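Convocatoria de participantes: teleoperación de dos brazos en simulador

Geltano, sede de Nindton
Plazas: 60
Inicio: octubre
Modalidad: presencial
Compensación: 900 euros por el periodo completo

Geltano busca participantes para una campaña de demostraciones por control remoto. El trabajo consiste en manejar dos brazos robóticos dentro de un simulador para enseñarles tareas de mesa: coger un objeto, pasarlo de una pinza a la otra, dejarlo en un recipiente. Cada ejecución se graba y se usa después para entrenar un modelo que debe repetir la tarea sin operador.

No se pide experiencia previa en robótica. Sí se pide paciencia, buen pulso y disponibilidad para acudir todos los días de la campaña.

En qué consiste el trabajo

Cada participante ocupa un puesto con dos mandos, uno por mano, una pantalla y un pedal. El mando derecho mueve el brazo derecho del robot y el izquierdo, el izquierdo. El gatillo abre y cierra la pinza. El pedal marca el comienzo y el final de cada demostración.

En la vista general, los brazos están al otro lado de la mesa y miran hacia el operador, de modo que el brazo derecho aparece a la izquierda de la pantalla. Cuesta un poco al principio. La primera jornada se dedica entera a acostumbrarse y lo que se graba en ella no cuenta.
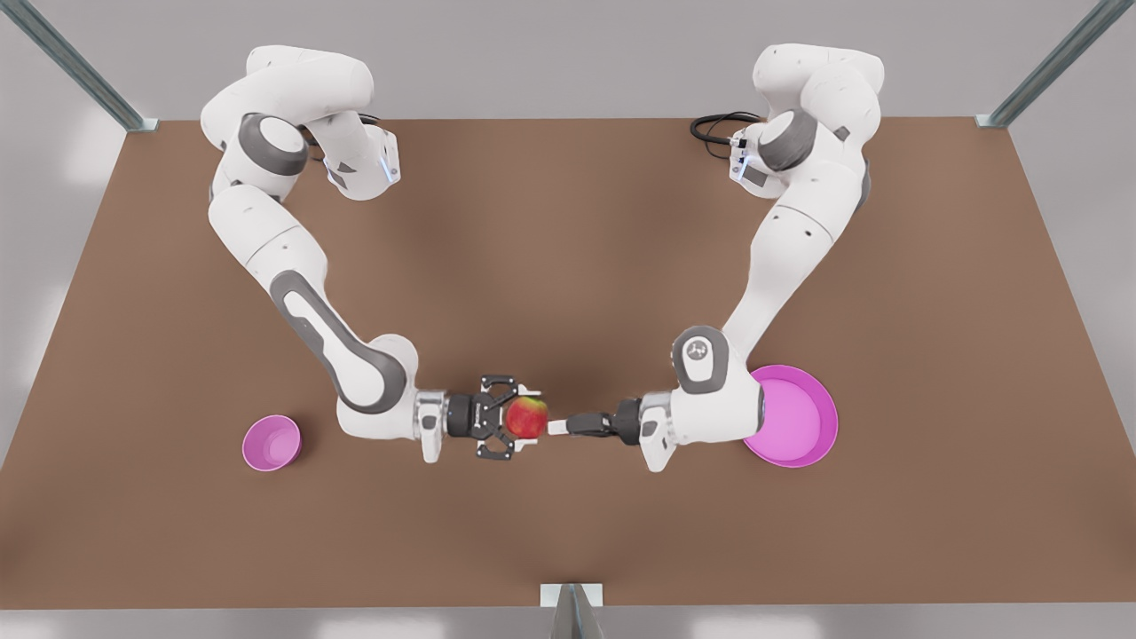 La tarea principal de esta campaña es el traspaso de fruta entre pinzas. Una pinza sujeta la pieza, la otra se acerca de frente, cierra, y solo entonces suelta la primera. Después la fruta se deja en el recipiente que indique la consigna. Si cae sobre la mesa durante el traspaso, se puede recoger y continuar; esas grabaciones también nos sirven y se etiquetan aparte. Si cae fuera de la mesa, se pisa el pedal dos veces y se empieza de nuevo.

La campaña anterior se cerró con 2,429 demostraciones válidas. En esta queremos ampliar la variedad de posiciones iniciales y recoger formas distintas de resolver el mismo agarre. Por eso no damos una trayectoria modelo: cada persona mueve los brazos como le resulte más natural, dentro de las normas siguientes.

Normas de grabación

Movimientos continuos, sin sacudidas.
Los brazos no deben chocar entre sí ni apoyarse en la mesa.
No se suelta la pieza hasta que la segunda pinza la tenga sujeta.
Al terminar, los dos brazos vuelven a la posición de reposo antes de pisar el pedal.
Una demostración dudosa se marca como dudosa. No se borra.

Además de la vista general hay vistas cercanas, que el operador puede activar con un botón del mando izquierdo. Van inclinadas respecto a la mesa y desorientan si se miran mucho rato seguido. Recomendamos usarlas en el momento del contacto, para comprobar cómo apoyan los dedos sobre la pieza, y volver enseguida a la general. 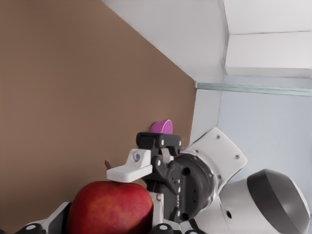

El simulador calcula el contacto entre los dedos y el objeto, pero el mando no transmite fuerza a la mano. Todo se juzga a ojo. Un agarre demasiado alto suele acabar con la pieza girando o escapando hacia un lado, y corregirlo a mitad de camino da grabaciones largas y poco útiles. Si ocurre, es preferible abrir, retirar la pinza y volver a entrar.

Horario y duración

La campaña dura tres semanas. Hay un turno de mañana, que empieza a las 9:00, y otro de tarde, que empieza a las 15:00. Los dos son de tres horas. Se trabaja en bloques de 50 minutos con descanso obligatorio entre bloque y bloque. Al inscribirse hay que indicar el turno preferido. No se puede cambiar de turno una vez empezada la campaña, salvo causa justificada.

No hay un mínimo de demostraciones por jornada. La compensación es la misma para todos los participantes y no depende de la cantidad grabada. Se abona en un solo pago al terminar. Quien abandone antes cobrará la parte correspondiente a las jornadas completas que haya asistido.

Requisitos

Ser mayor de edad.
Usar las dos manos con soltura. Los mandos sirven tanto para diestros como para zurdos.
Visión normal o corregida. Se puede trabajar con gafas.
Distinguir bien los colores, ya que algunas consignas identifican los recipientes por su color.
Español suficiente para seguir las consignas escritas.
No tener contraindicado el trabajo prolongado ante una pantalla.

Se valorará haber manejado mandos de videojuegos, grúas, drones o instrumental de laboratorio, aunque no es necesario. Quienes participaron en la campaña anterior pueden volver a presentarse, pero se reservará la mitad de las plazas para personas nuevas.

Datos que se recogen

Se graban las órdenes de los mandos, la posición de los brazos y las vistas del simulador. No se graba la voz ni la cara del participante. Cada persona trabaja con un código, y la lista que relaciona códigos y nombres se destruye una vez hechos los pagos. Las demostraciones se compartirán con Charvát, que se ocupa del entrenamiento del modelo y recibe los ficheros ya sin nombres.

El consentimiento se firma el primer día. Se puede retirar en cualquier momento hasta la destrucción de la lista, y en ese caso se eliminan las grabaciones asociadas al código.

Dónde

Los puestos están en la planta baja de la sede de Nindton, con acceso sin escalones. Hay una línea de autobús directa desde Grestedthorpe. No disponemos de aparcamiento propio. Los gastos de transporte no están incluidos.

Cómo inscribirse

El formulario está en la página de convocatorias de Geltano. Hay que indicar nombre, correo, turno preferido y, si procede, experiencia con mandos. No hace falta enviar currículum.

Las personas preseleccionadas harán una prueba práctica de media hora en uno de los puestos. Consiste en mover un solo brazo hasta varios puntos y coger un objeto sencillo. No se puntúa la velocidad. La respuesta se envía por correo tanto si se obtiene plaza como si no, y quienes queden en lista de espera conservarán su posición durante toda la campaña.

Responsable de la convocatoria: Aigars Org. Las consultas sobre horarios, accesibilidad o tratamiento de datos pueden dejarse en el apartado de observaciones del mismo formulario.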